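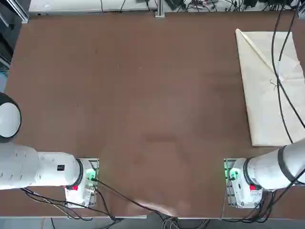 I spent most of the morning redoing the setup on the two-arm table, and I want to write down what I did before I forget it. Makis Theodorakopoulos set the cell up in November and his notes are good, but they stop at the point where the arms first moved.

The job started with a wobble. When the right arm reached out and stopped, the gripper kept shaking for a moment, and the left one didn't. I blamed the tuning for two days. Then I put a hand on the base during a slow move and felt it shift. Two of the bolts in the mounting plate had backed out enough to turn with my fingers.

So both arms came off. That meant powering down, pulling the cables at the base and having Abla Akl hold each arm while I undid the plate. Do not try this alone. The arms are not very heavy but the weight sits in an awkward place, and if the elbow swings it will find your knuckles.

I cleaned the plates and the tabletop under them, put thread locker on every bolt and tightened them in a cross pattern, a little at a time. Then I drew a pencil line across each bolt head onto the plate. If a line doesn't match up next month, I'll know which one moved.

Cables were next. Most of ours run over the front edge of the table and down to the floor. It works, but a foot can catch them, and one of the connectors already had a bent tab. I replaced that lead with a spare from the Notley order and gave it more slack at the base. The shelf at the back is still a mess of adapters. I left it alone. Noura Azar knows what each one is for and I don't.

With everything back together I powered up one side at a time and waited for the green light on each base before doing anything else. I pressed both red buttons too, once each with the arm holding a pose, to make sure they still did their job. They did.

Taking the arms off means the old calibration is no good, even if they look like they went back in the same place. The left came out 13 mm off at full reach, which surprised me. I ran the routine from the Jultar folder, 52 poses per arm, and then did it again on the right because I had leaned on the table partway through.

After that I ran 80 slow cycles with nothing in the grippers and checked the pencil lines. No change. The shaking is gone — or at least I can't feel it or see it.

Still to do: a proper clamp for the floor cables, and a second set of bolts to keep in the drawer.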